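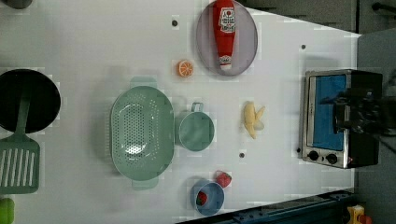

Play kitchen items on a white tabletop, including a colander, a frying pan and a toy toaster oven.

Akolgo Play Materials Library
Part-Time Materials Assistant, Stirnisitz Branch
Reference 987

The Akolgo Play Materials Library lends sets of toys to preschools, family centers and child care homes in Stirnisitz and Groltov. The collection holds over 2000 pieces in 117 sets. Applications are invited for the position of Materials Assistant, with primary responsibility for the play kitchen and play food sets.

Duties
The assistant will check returned sets against the contents sheet, clean and dry each piece, and repack the sets for the next borrower. Play food such as fruit and small bottles must be inspected for cracks, peeling labels and loose parts. Cookware and toy appliances are inspected separately, with attention to knobs, doors and handles. Missing or damaged pieces are entered in the Clondel lending record on the day of return. The assistant will also answer borrowers' questions at the front desk when required.

Requirements
Applicants must have a high school diploma or equivalent, be able to lift and carry packed boxes, and be comfortable with detailed, repetitive work. Basic computer skills are required. Experience in a library, preschool or stockroom is desirable. The successful applicant must pass a background check before appointment.

Terms
The position is for 13 hours per week, worked over three mornings, and begins in February. The initial appointment is for one year and may be renewed. Paid training is provided.

How to Apply
Applicants should submit a letter of interest, a resume and contact details for two references to the Stirnisitz branch office, quoting the reference above. Applications must be received by 11/26/21. Incomplete applications will not be considered. Interviews will be held in person at the branch.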